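Omar Obeidat
Jul 12, 2021

Thread on moving house inside the same building, a thing I have now done and would rank slightly below dental work.

We went from the second floor to the fifth. Same postcode, same letterbox colour, same neighbour who practises one song on the clarinet. People keep saying "oh, that'll be easy then." I have a list of those people.

The first mistake is thinking you don't need boxes. You're only going up three floors! You'll just carry things! So you spend the first evening riding the lift with a colander in one hand and a doona under your arm, making small talk with a man holding a schnitzel.

By the second evening you want boxes.

I rang Pretby, the removalists, for a quote. The bloke asked for the pickup address, then the delivery address, then the pickup address again. Long silence. He said they had a minimum of two hours' travel. I asked travel to where. He said it was in the system.

Did not go with Pretby.

Instead I bribed friends with dinner from Suksawat, the Thai place downstairs. Janaína Seixas turned up in proper work gloves. Everaldo Pacheco turned up at the time we'd told him dinner would be.

Booking the lift deserves its own thread. You fill in a form. The form goes to building management, who are called Nondum and live in an email address. They reply with a different form. The second form wants to know the colour of the first one.

We got the lift from 7 to 9 in the morning. It has padded curtains in it for the occasion, so for two hours you travel up and down inside a quilt.

Stuff I found while packing, in no order: a key to nothing, a key to something I no longer own, 27 takeaway soy sauce fish, my own birth certificate (in the fish drawer), an instruction manual for a kettle.

The manual is 23 pages. It's a kettle.

Rosângela Araújo, who has moved more often than anyone I know, told me to label every box on the side and never on the top, so you can read them once they're stacked. Excellent advice. I labelled them all on the side and stacked them with the labels to the wall.

Also, be specific. "Kitchen" is fine. "Misc" is a cry for help. I have a "Misc 2" and a "Misc (other)", and at some point after midnight I apparently wrote "Wires?" on one and taped it shut.

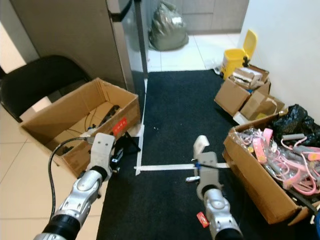

Carpet on one side, tiles on the other, cardboard box on the floor. Mood.

Anyway. Back to the lift.

At 8.40, with the couch in the hallway, a woman from the fourth floor pressed the button and got in with her groceries. I explained the booking. She said she'd been in the building since it opened and had never booked anything. She rode up with us and held a lamp. Best worker of the day by a fair margin.

The couch. You'll have guessed about the couch.

It fits in the lift. It fits down the corridor. It fitted through the door of the old flat, which is the same door, made by the same people, in the same year. It would not go through the door of the new flat. Marcelino Sales measured both of them with his phone and announced they were identical, then stood there looking pleased, as though that settled it.

We took the legs off. We took our door off. We had a short break during which everyone ate a mandarin and said nothing.

It went in on the third go, upside down, by a method none of us could repeat. It lives here now. When we sell, it conveys with the property.

Things that are different three floors up: you can see a bit of the river if you lean. The clarinet is quieter but you hear more of the low notes. The afternoon sun comes straight in and has already had a go at the butter.

Things that are the same: everything else. Same benchtop, same tap, same cupboard that hits the same other cupboard. I have reached for the light switch in the correct place every single time and it's been unsettling me for days.

I've also gone home to the wrong floor four times. The new tenant downstairs is called Amis and has been very decent about it. Last night she just opened the door, said "up", and closed it again.

Changing your address when only the unit number changes is a special experience. The bank's website told me my new address was "too similar" to my old one and asked if I'd made an error. Mate, possibly.

The electricity people have me down as living in both. I've been sent a welcome letter and a sorry-to-see-you-go letter, each with a fridge magnet.

Final cost of moving 79 steps by stairs, for anyone budgeting: one Thai banquet, one door hinge, a new lamp for the fourth floor lady (she admired it, it was hers by then), and a bottle of something for Everaldo, who did eventually carry a pot plant.

Still haven't opened "Wires?". I need the router cable and it's either in there or in "Misc (other)", so I'm posting this off my phone from the landing, where the reception's better.

Clarinet's started.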